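Gripper stalls on memory insert, faults out, then drops the stick
Posted in Small Arms & Grippers
Asked by Teun Hendriks

Hi all. Quick one, need the cell back up before the evening group comes in.

Two finger parallel gripper on a small arm, working a motherboard training board (the mock kind, stands upright). Job is pick memory stick from tray, line up, push into slot, let go. Ran fine all of June. Now I get a force fault partway down the push, the arm stops, and when I clear the fault the fingers OPEN and the stick goes on the floor. Or on my hand, if I'm reaching in. Happend twice to me today.

What I tried so far:
- rehomed gripper, twice
- new sticks, same thing
- slowed the push down to 30 percent, faults later but still faults
- swapped the gripper cable for the spare

Fails on the left slot nearly every time. Right slot mostly ok. Out of 30 tries on the left one I got 27 faults. Force limit is at 900 in the Jalla controller software, units whatever they are, never changed it. No error text apart from "axis load exceeded".

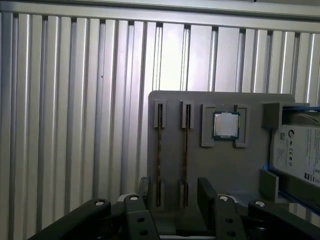
The force fault I can sort of live with, it's the opening on reset that worries me. No warning, no delay, just opens. I always thought clear fault meant hold position. I do all my checks off the wrist camera now, door shut, and from there you get both slots side by side with the processor to the right of them, so I can at least see if the fingers are clear before I do anything. Doesn't tell me how deep a stick is seated though. Looking straight in at a long narrow slot is no help for depth. Anybody know where the reset behavior is set? And why just the left slot?

Controller is the older Jalla one, before they changed the menus. Board came from Orkby. Can't send it back, out of warranty.

Dewulf

Check your mounting screws

Rafail Moschos

Stop reaching in first of all. Seriously. Until you fix the reset thing, arm power OFF before the door opens, and off with the real switch, pause in the software doesn't count. A stick dropping on your hand is nothing. The fingers closing again with your thumb in there is a bad afternoon. I've had the bruise.

OK the reset. On the older Jalla controllers the gripper has its own default state, separate from the arm. Arm holds, gripper goes to default. Default from the factory is open. Look under Tool, then I/O, then "state on clear" (might be called "state after fault", depends on version). Set to HOLD. Save it AND power cycle, it won't stick otherwise. Then test with nothing in the fingers, force a fault by lowering the limit to something silly, clear it, watch. Do that 3 times before you trust it. Put the limit back after!!

Left slot. If right is fine and left isn't, with the same sticks and same speed, I would leave the force limit alone. Please don't raise it, you'll just crack a bracket. More likely one of these:

The board has shifted. These upright ones creep if the clamp is a bit loose, every push nudges it. A small twist shows up more at one slot than the other. Power off, grab the board by hand, see if it moves.

Or your taught point for left is off. Did anyone reteach it? Jog down slow with a stick in, stop just above the slot, look from the side with a flashlight. Not from the wrist camera, you already said why.

Or junk in the slot. Broken bit of latch, label, anything. We had a scrap of tape in ours at Rustcombe for weeks and blamed the motor the whole time.

I'd do them in that order, ten minutes tops.

Teun Hendriks

Found it under Tool > I/O, "state after fault", was on open. Set to hold, power cycled, three forced faults and it held every time. Thank you.

Board does move. Only a hair, at the top. Dewulf was right too I guess, one clamp screw was finger tight. Tightened it, retaught left, got a run of good inserts then one more fault. So still something. Will get a flashlight in the slot tomorrow morning and post back. Door stays shut till the power's off, sign is taped on it now.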